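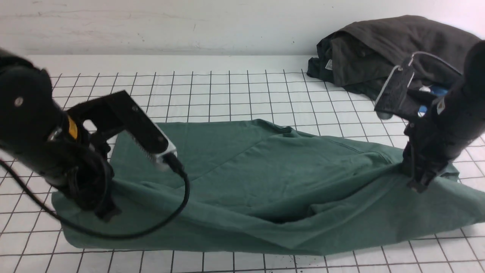 Gwynne
Sleeves first, always! Lay it face down, bring each sleeve across the back on a slant, then sides in and hem up. I've folded every sweatshirt in the house like that for years.

Ploster
Can't agree, Gwynne. Slanted sleeves leave a fat lump at the shoulder. I bring mine straight down the side so the stack sits level.

Narketari
Team slant here – and do it on a table, not the bed! A grid under the cloth is brilliant because you can line your hem up with it. Mine's only an old cutting mat but I love it.

Arwel Eynon
Had a go on Saturday with 18 tops and I'm converted (the kids' hoodies still beat me). With the sage green one, the sleeve goes diagonally over the body and the dark stuff waits in a heap by the wall till its turn.
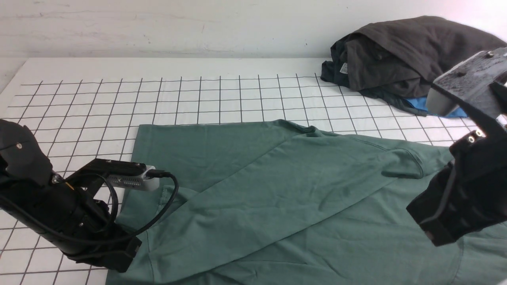 Re: what about hoods?

Ploster
Hood flat over the back before you touch the sleeves. And straight sleeves, I'm not budging.

Gwynne
Ha, fair enough! I roll my hoods into the neck, they go in the drawer upright and you can see every colour at once.

Narketari
Ooh, trying that tonight. Does it work with the really thick ones?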